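Stock Control, Unit 4: Where Things Live
Course tutor: Henrik Böttcher
September intake

4.1 Fixed and floating locations

In a fixed system each item has one home and goes back to it every time. In a floating system goods go wherever there is room and the record says where. Fevel, the small parts dealer we used in Unit 2, keeps 3067 stock lines and runs a mix of the two.

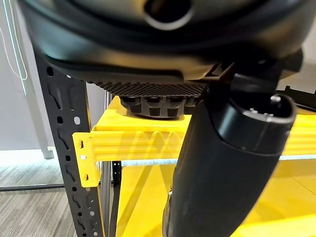

Fixed homes are easy to learn but waste space. A slot kept for a slow line may stand unused for months. Floating homes fill the shelves better, but one wrong entry and the item is as good as lost.

4.2 Reorder points

The reorder point is daily use times lead time, plus safety stock. Take Skikard: it uses 24 packs a day and waits ten days for delivery. That gives 240 packs before any safety stock is added.

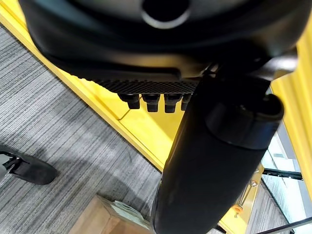 Students often leave out weekends. If the supplier counts working days and you count calendar days, the sum will be wrong. Write down which one you are using.

4.3 Bins and mixed stock

Small goods are often held in open bins. Keep one line per bin where you can. Mixed bins slow down both picking and counting. 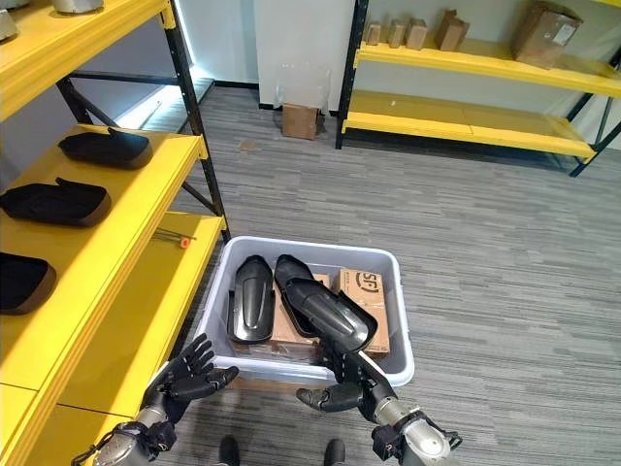

Fig. 4.3. White plastic bin on the floor between yellow shelving units.

4.4 Counting

A cycle count covers a small part of the stock each day. Destmont counts its fast lines monthly and the rest twice a year.
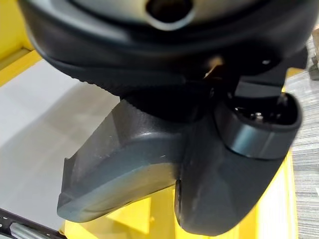
Record errors are best traced on the day they are found. Check the last three movements first, then the neighbouring slots, then the returns area. Look into narrow places as well: a small thing in a shadowed gap, like the tan glint in Fig. 4.4, is easily passed over. Enter the corrected figure only after a second person has counted.

Reading for next time: Bettencourt case, parts 1 and 2. Bring a calculator.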